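Student Projects / Materials and Logistics

Surface Wear in Reusable Steel Containers: A Term Report

Dariusz Pawlak and Elsa Tveit
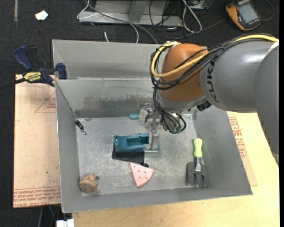

The purpose of this project was to determine whether small suppliers record floor wear in their containers consistently enough to plan repairs. Inspection sheets were provided by the Clarkar depot in Pukance and covered 1,471 entries. Of these, 300 were selected at random and graded again by both authors, working separately.

The two sets of grades agreed well for dents and bent rims. Agreement was poor for scratches – the depot form offers only "light" and "heavy," and 6 inspectors had applied these terms differently. Entries made on Saturday were often left blank in this field.

The authors recommend a four-step scale with printed reference samples. Corrosion was outside the scope of the study. A second round of grading is planned for October.

Related reports
Pallet Return Rates at Yüksel
Noise Levels in the Kalier Packing Hall
Label Adhesives in Cold Storage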